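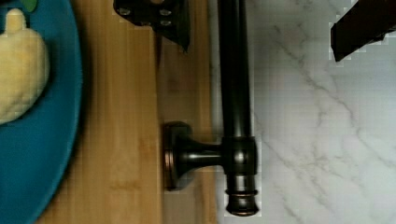 1/ I have now been a member of Trundov Speed Skating Club for a whole winter, and I've raced in exactly one event. It was the 1000 metres. A thread, mostly for the two people who asked and the one who didn't but will be hearing it anyway.

2/ Background. I took this up as an adult with a desk job and the ankles of a desk. The adult beginners' session is on a Wednesday at ten to nine at night, after the hockey lot have finished carving up the ice. You get what they leave you.

3/ The first thing you learn is to sit down. Knees bent, back flat, backside lower than feels decent. Then you stay there. My coach's entire vocabulary for the first month was "lower". I'd get lower. "Lower." I was by then practically a rug.

4/ The second thing you learn is that speed skates have no toe pick. If you learned to stop on figure skates (I learned at birthday parties) you will reach for it by instinct. It won't be there. The crash mats will.

5/ Boots. I hired for six weeks and then bought a secondhand pair of Mokis from a teenager who had outgrown them. He was very polite about it and asked if they were for my daughter.

6/ They're lovely boots. They also have no padding to speak of and feel like putting your feet in two soup bowls. Everyone says you get used to it. Everyone says this while taping their heels.

7/ Sharpening: you do it yourself, by hand, on a jig, with a stone. It takes me an entire evening and I've ruined a tea towel. The fast juniors do theirs in the changing room while eating crisps and talking about something else.

8/ Right, the race. Our club has an annual friendly with Karano. It's called a friendly. Karano have matching suits, a van with their name on it and a man whose whole job seems to be holding a stopwatch and looking disappointed.

9/ They put the adults on between the under-12s and the serious people, which is roughly where you'd put a comedy juggler.

10/ The 1000 metres on a short track is nine laps. I know it's nine because there's a board that counts down, and I spent the whole race reading it like a prison calendar.

11/ There were four of us on the line. Two from Karano, me, and a woman from our club who started the same week as I did and is, annoyingly, good. She told me she was nervous. She then went off at the gun like someone had shouted that the car park was closing.

12/ I had a plan. The plan was to tuck in behind somebody, save my legs, and come through late on the inside. I'd watched a lot of videos. In the videos you have to be near the other skaters for this to work.

13/ Laps one to three: fine, even nice. Good crossovers on the left. I remember thinking I might be a natural.
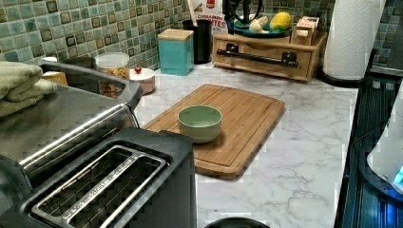
Bowl, board, toaster.

14/ Lap four: thighs on fire. Lap five: lapped by the tall one from Karano, who said "sorry" as he went by. Lap six: lapped by the other one, who didn't.

15/ Lap seven I caught an edge coming out of the bend and did a sort of long, slow curtsey. Stayed up! Biggest cheer of the afternoon, and it came mostly from the under-12s, who know quality when they see it.

16/ I finished fourth. The sheet on the wall has me down as fourth and I've taken a photo of it, cropped so you can't see how many entered.

17/ My clubmate won. She's been unbearable in a very quiet way ever since. She now warms up with the intermediates and waves.

18/ Afterwards everyone went over the road to Đồng for noodles, both clubs, still in half our kit. The disappointed stopwatch man turned out to be great company once he had a bowl in front of him. He told me my first 100 metres had been "perfectly all right". I've thought about that every day since.

19/ People keep asking whether it's expensive. Ice time is the killer. The club splits it between us, and each year there's a long email about why it's gone up. The gloves and the shin guards you can borrow from the box, if you can bear the box.

20/ People also ask if I'm going to do it again. I've put my name down for the 2000 at the end of next season. That's eighteen laps. I did the sum after I'd pressed submit.

21/ New goals: get lapped by only one person from Karano, learn to sharpen without losing any more linen, get lower.

22/ Beginners' sessions start up again in November if anyone local fancies it. Bring thin socks and a helmet. Hire skates go up to a size 12, and pair number 3 has a dodgy left buckle, so leave those for someone you don't like.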